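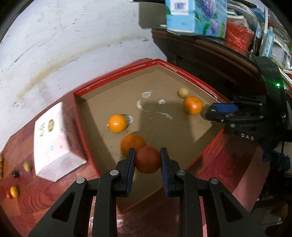 Dierckx Produce Handling, Packaging and Trays Team

Dierckx releases sorting and tray guide for mixed small-lot produce

APRIL – Dierckx has released a written guide for sorting mixed fruit and vegetables at table height and placing them in open, shallow containers. The guide is intended for small shops, canteens and home-delivery packers who handle several kinds of produce on one work surface and have no grading line. It runs to 62 pages and replaces the loose instruction sheets issued under the Surklow name.

The guide covers round and near-round items only: oranges, tomatoes, cherry tomatoes, small potatoes, kiwis, plums and grapes. Leaf vegetables, bananas and berries sold in punnets are outside its scope and will be covered separately.

Items are divided into 3 handling classes. Class A contains firm items with a thick skin or rind, such as oranges and potatoes. These may touch each other and may be placed directly on a cardboard base. Class B contains items with a thin, smooth skin, such as tomatoes. They are held at the widest part, lowered to the base and released without a drop. Class C contains small items, including cherry tomatoes and grapes, which are kept in a bag or on the open table until the larger items have been placed.

The recommended container has a raised rim and a plain brown cardboard floor. The rim stops round items from rolling onto the table. The cardboard can be replaced on its own when marking becomes heavy. White streaks and light scuffs on the floor are treated as cosmetic wear and do not require a change of base. Soft spots, tears or raised edges do.

Spacing is set according to the largest item in the container. Oranges are placed first, with room left between them for the hand or tool. Potatoes go toward a corner. Tomatoes are placed last, on the side nearest the packer.

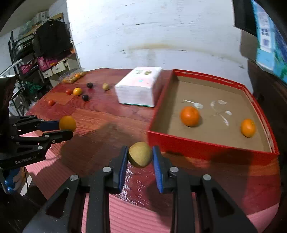 Sorting in progress: oranges in the open red box, small fruit still on the table.

The section on table layout was rewritten after review. Earlier sheets called for a cleared surface, a condition that few users could meet. The new text allows cartons and tissue packets to remain on the table, provided that they stand outside the working area. A ribbed mat may be used at the front edge. Cherry tomatoes and other small fruit should be spread in a single layer so that each one can be picked up separately.

"Most of the corrections we received concerned the order of placement," said Iraklis Rallis, technical editor of the guide. "Users were starting with the small fruit and then moving it again to fit the oranges. The sequence is now stated at the start of each section and repeated on the wall chart."

The draft was reviewed by 80 packers, who returned 276 written comments. A wall chart and a blank tray plan, both prepared by Bondico, are supplied with each printed copy.

Printed copies can be ordered through Dristeo. Holders of the Surklow sheets may exchange a complete set for the new guide at no charge.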